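Mondthorpe Key Tags: a two-arm gripper comparison set

Read me first

Hello, and thank you for downloading the set. Mondthorpe is a small collection of recordings made while we were trying out two finger shapes, which we call Dulby and Gullidau, on the sort of fiddly household bits that tend to defeat a gripper. It holds 200 episodes, of which 192 are complete from start to finish. The other eight stopped early and are kept in their own folder, as somebody may well find a use for them.

What is on the table

The arms work over a floral tablecloth, and we chose a busy pattern on purpose. Plain cloths had been rather too kind to our camera settings, and we wanted to see how the controller got on with tags lying among printed leaves and blossoms. The objects are key tags in several colours, a few keys and a flat grey ring, with a folded navy cloth over on the right.
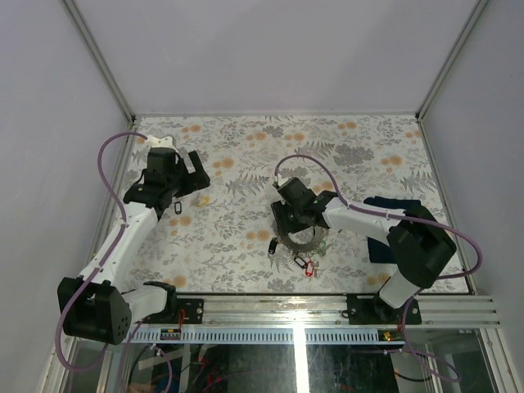 Both arms over the cloth, with tags and keys by the lower edge of the ring.

How the comparison was run

Each episode has both arms moving, driven by the Mnguni controller at the same speed limit throughout. The operator picks up tags and keys and puts them down again somewhere else, in any order they like. We did think about a fixed order, but people got bored and their movements went stiff - you can see it in the joint traces from our early tests, which are not included.

Dulby fingers were used for the first 71 episodes and Gullidau for all the rest. The field called finger_set tells you which is which, so please go by that and not by the folder names, which we muddled once in June and have only mostly put right.

A word about the ring: it is awkward to grip when it lies flat, and a failed grasp on it is marked "slip" even when the fingers only brushed the edge. If you are comparing success rates, you may like to leave ring grasps out and look at them separately. 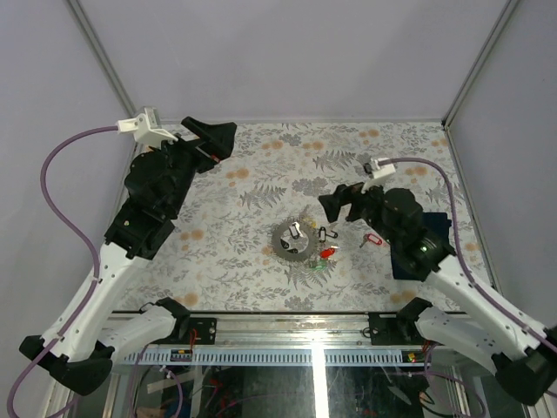
Known problems

Gripper opening is logged a little later than the joint angles - 2 control steps, to be exact - and we have left it uncorrected in the raw files. The aligned copies have it sorted out. Reflections from the metal rail come and go in the video, so do mask the front of the table if your tracker is easily upset.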